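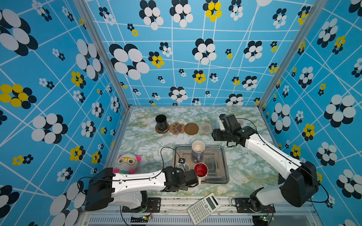
About Us

The Hevel is a single-screen cinema on Serrano Street in Drorance. It also publishes film reviews, some of them about films we were showing at the time, which has made for a few awkward Thursdays with distributors.

It started with a fanzine. Nisreen Qudah was writing up whatever played at the old Wusstead multiplex, photocopying it at work and leaving it in the foyer. The multiplex asked her to stop after she gave its summer line-up four paragraphs and a drawing of a bin. She kept going by email. When the multiplex closed, the readers on her list wanted to know where they were supposed to see anything, and she made the mistake of writing back.

We took the lease on a former carpet showroom and put in 230 seats, bought second-hand from a theatre that was getting nicer ones. Row G leans. Regulars ask for it by name and we've given up trying to understand them. The first thing we screened was a three-hour Hungarian drama with a projector fault in the second reel, and a fair part of the audience took the fault for a flashback.

What we show

New releases if we can get them, older ones if we like them, and a kids' matinee on Saturday mornings. There are 22 sessions in a normal week. We don't run ads before the feature. We do run trailers, and we try to pick ones that leave you something to find out. In May we hand the program over to our members for the whole month. Last time they chose four submarine films and a musical about dentistry, and it was our best May so far.

What we write

The newsletter goes to 2968 subscribers, including at least one director who has asked twice to be taken off it. Reviews are written by staff and members, who pay for their own tickets when it's somebody else's cinema. We don't give stars. If you want to know whether a film is any good you'll have to read to the end, where we sometimes say.

We'll print a reply from anyone who thinks we've got it wrong, up to 400 words. The longest-running argument concerns the ending of a 1970s heist picture and is now in its third year.

Getting in touch

The box office opens half an hour before the first session and doesn't answer the phone once the lights go down. Email is better. Review pitches go to Nisreen, complaints about the choc-tops go to the front counter, and complaints about Row G can be left in Row G.

Page last updated 12 November 2021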